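Summer Bedding and Surface Comfort in Shared Student Housing
Project Report, Household Materials and Design Module
Department of Home and Textile Studies, Zillham College

1. Background

Rooms on the upper floors of Calimlim House are not air conditioned. During the warm part of the year, residents report poor sleep and frequent changing of bed linen, and many replace the fitted sheet with some other covering. The housing office does not supply such coverings and has no guidance on their use or storage. This project was undertaken to compare three coverings in ordinary use and to recommend one for the room inventory.

2. Objectives

The project had two objectives. The first was to establish which covering residents preferred for sleeping during warm nights. The second was to determine how well each covering served during the day, when a bed in a small room is also used for folding clothes, sorting belongings and sitting. The second objective was added after the initial interviews, in which residents spoke more about daytime use than had been expected.

3. Materials and Method

The coverings tested were a woven bamboo mat, a cotton percale sheet, and a quilted cooling pad sold under the name Hemix. The mats and pads were bought from Gukeo, a household goods supplier, and the sheets were taken from existing college stock. Total spending on materials was $1,797, including replacement sheets and a cleaning kit for each room.

Twenty residents took part over a period of 6 weeks. Each resident used each covering for 2 weeks, in an order set by the project group. A short form was completed each morning, covering sleep, comfort and any marks left on the skin. A second form, completed weekly, dealt with daytime use. Residents were asked to keep their rooms as they normally would and to continue using any fans they owned.

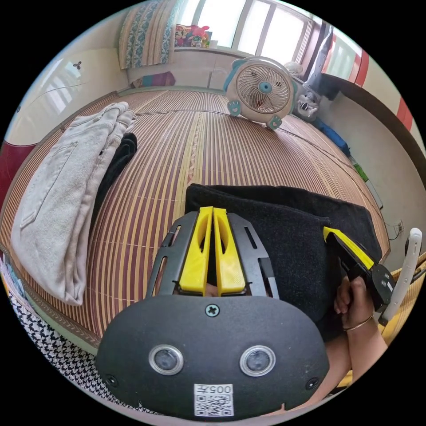

Daytime use of the bamboo mat was rated higher than that of either alternative. Residents stated that the firm, flat surface made folding easier and that garments kept their creases when set down on it. Small items could be placed along the edge of the bed without sinking into the covering. The light beige trousers folded with the back pocket showing, with a black garment tucked partly under them, are typical of the arrangement residents described, in which the next day's clothing is laid out on the mat and put away before sleep. A small desk fan could also stand on the mat on its own feet, although the group advises against leaving one on a bed unattended.

4. Results for Sleep

The bamboo mat received the highest comfort scores on the warmest nights. On cooler nights the order was reversed, and the cotton sheet was preferred. The Hemix pad was well received at first, but scores fell in the second week of use, when residents commented that it held warmth by early morning.

Complaints about the mat fell under two headings. Several residents found it slippery when placed directly over a mattress protector, and the group corrected this by placing a thin cotton blanket underneath. Others reported that hair caught between the slats. A pillowcase or light towel at the head of the bed reduced the problem but did not remove it.

5. Cleaning and Storage

The mat was wiped with a damp cloth and left to air before being returned to the bed. This took less time than laundering a sheet and did not require access to the machines on the ground floor. Storage was less convenient. The mats had to be rolled, and the wardrobes in Calimlim House are too shallow to hold them upright with the doors closed. Most residents kept them under the bed during the cooler weeks.

6. Limitations

Room temperature was recorded only once each evening, at 10 p.m., and the project cannot separate the effect of the covering from that of the fans. All participants lived in the same building.

7. Recommendations

The group recommends that woven bamboo mats be offered on request from May, together with a thin underblanket and a printed card on cleaning. Cotton sheets should remain the standard issue. Purchase of the Hemix pad is not recommended at this time. A storage rack on each upper landing should be priced before any larger order is placed.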